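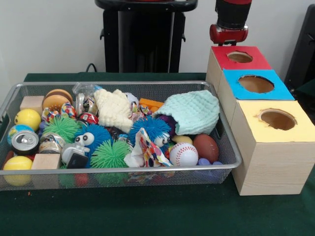
*The basket and the three boxes on our table in Gosville. The robot's arm is behind the boxes.*

# How to show the robot a sorting task by remote control

Last changed: 8 Sep 2025

I wrote this page for persons who will sit at the handles for the first time. You should already have done the safety round, and you should know where the stop button is. If you can't point to it with closed eyes, please do the safety round again before you continue.

The task is simple to say. The robot takes one object from the basket, brings it to one of the three boxes and lets it go through the hole. Then it goes back for the next object. You will do this task with your hands on the Bickerstaff handles, the robot's arms will follow your hands, and Fernico will record everything. Later the recordings go to training. What you do with the handles is what the robot will learn, also your bad habits.

## What you need

- the robot, switched on and in its rest position
- the Bickerstaff handles, screwed to their stand
- Fernico, open on the recording computer, with the camera views visible
- a basket or tray with a low rim
- the three boxes with holes
- a mixed lot of objects: hard and soft, round and flat
- the rule sheet for the session
- a free disk, because one full session is bigger than you expect

The cloth on the table must lie flat. We use dark green. I tried a white one in the beginning and the plastic bags and pale balls were very hard to see in the camera view, so I don't recommend it.

## 1. Prepare the objects

Fill the basket well. A beginner likes to put only a few things in it, with nice space between them, and then the recordings are beautiful and the robot is helpless the first time a cloth lies over a can. Let the objects touch and cover each other. Crumple the cloths, don't fold them like for a wardrobe.

Try to have all of these kinds:

1. Balls with a smooth surface. They roll away from the fingers if you come from the side.
2. Spiky rubber balls. They are easy to hold, but they like to take the neighbour with them.
3. Blocks with straight edges.
4. Cans, lying at different angles.
5. Thin cloths.
6. Things with a strange form, for example a toy hamburger or a dumbbell.

Before you put an object in the basket, check that it goes through at least one of the holes. Do this by hand. I once lost a full morning with a ball which was only a little too large, and I blamed my grip, the handles and the calibration before I took the ball and tried it myself.

Very wet, very sharp or very heavy things don't belong in the basket. Full cans neither.

## 2. Place the boxes

Stand the boxes close together in one row, next to the basket. The distance from basket to box should be short. The arm can reach farther, but your recordings get long and in the middle of them there is nothing to learn.

Check the holes at the beginning of every session. The edges get torn with time and a loose piece can hang down into the opening. You can leave a torn edge as it is when the hole is still free. If a piece hangs into it, take the piece off.

Now decide the rule. We use different rules in different sessions: only hard things in the yellow box, only cloths in the blue box, or one box at a time until it is full. Write the rule on the sheet and type the same words in the field "Task" in Fernico. The words must be exactly the same in every recording of the session. "Put cloth in blue box" and "Move the cloth to the blue box" are the same for you and me, but afterwards Flillell, our training program, will treat them as two tasks.

## 3. Check the views

Sit down at the computer and look only at the screen. You should see:

- the full basket, with its front rim
- all holes
- the fingers when the arm is at its rest position and when it is over the basket

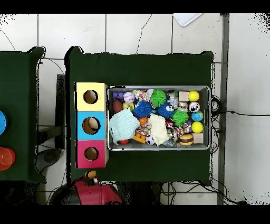
The view from high up is the one I use the most during work, as it shows what lies on top and where the free places are. The view from the side is for the height. If you are not sure how far the fingers are from the rim, look at the side view and wait. Don't guess it from the top.

When a camera was touched, even a little, start a new session and give it a new name. Don't turn the camera back until it "looks right". It will not be the same position.

Look also at the floor. Cables must stay away from your feet and from the wheels of the chair. Push the chair back once, completely, and see if it runs over something.

## 4. Take the handles

Put your hands on the handles before you press "Follow". The robot moves slowly to the position of your hands and only then it follows at full speed. If your hands are far from the rest position, the way is long and it can go over the basket, so begin with your hands at the two marks on the stand.

Practise for a few minutes without recording. I suggest this order:

1. Open and close the fingers in the air.
2. Move over the basket, from one corner to the other, and don't touch anything.
3. Go down until the fingers are just above the highest object. Stop. Go up again.
4. Move to each hole and stop above it.
5. Take one wooden block and put it back.

New operators usually hold the handles too strongly. After ten minutes the shoulders are hurting and the movement gets shaky, and the shake is in the data. Hold them like a spoon.

## 5. Record one demonstration

Press "Record", wait one breath, and begin. One demonstration is one object, from rest position to rest position.

**Come from above.** Choose an object which you can reach without digging. Open the fingers before you go down, a little wider than the object.

**Close, then wait.** When the fingers have closed, make a very short pause. It helps the training to find the moment of the grip.

**Lift straight up.** Go higher than the rim, then go sideways. Wire mesh and cloth together are a bad combination: if you pull a cloth sideways over the rim, it hangs itself on the wire and the basket comes along.

**Stop above the hole.** Bring the object over the middle of the hole and lower it. With a cloth, lower it until a part is inside and only then open the fingers. If you open too high, the cloth falls over the top of the box like a hat.

**Go back empty.** Return to the rest position with open fingers and press "Stop".

With a normal ball I need 7 seconds. You don't have to be as fast, and a cloth takes everybody longer. A calm movement with the same speed is better than a fast one with corrections.

## 6. When something goes wrong

Small mistakes should stay in the recording. If the ball slips and stays in the basket, open the fingers, go up a little and take it again. The robot will have slips too, and it must have seen how one continues.

Throw the recording away in these cases:

- the object fell on the table or on the floor
- the object went in the wrong box for the rule
- a box or the basket moved
- you picked two objects, and both went into the hole
- a person's hand came into the view
- you pressed stop in the middle of the way

In Fernico this is the key with the cross, and it asks you one time if you are sure. Please don't keep a bad recording with the idea to cut it later. I have a folder full of them from last October and I have never cut one.

## 7. Mix the basket again

After some demonstrations the top layer is gone and all easy things are in the boxes. Release the handles, switch off "Follow", and wait until the light is steady. Then empty the boxes back into the basket and mix with both hands, down to the bottom. Each time another kind of object should be on top.

Also change the places of the cloths. I have a habit to put them always at the back, I noticed this only when I looked at many start pictures one after the other.

## How many are enough?

For one rule we record 100 demonstrations before the first training. In my last set I threw away 17 and recorded them new. For all rules together we have now 918 good ones, by several operators, and the robot is quite sure with balls and blocks. With the cloths it still closes the fingers too early quite often, so if you have a free hour, please record cloths.

## Before you leave

- Move the arms to rest position and switch off "Follow".
- Copy the session to the shared disk and open one recording there, to see that it plays.
- Fill in the sheet: your initials, the rule, the number of good and bad recordings.
- Write down every object you have added or taken out.
- Leave the boxes in their place for the next operator.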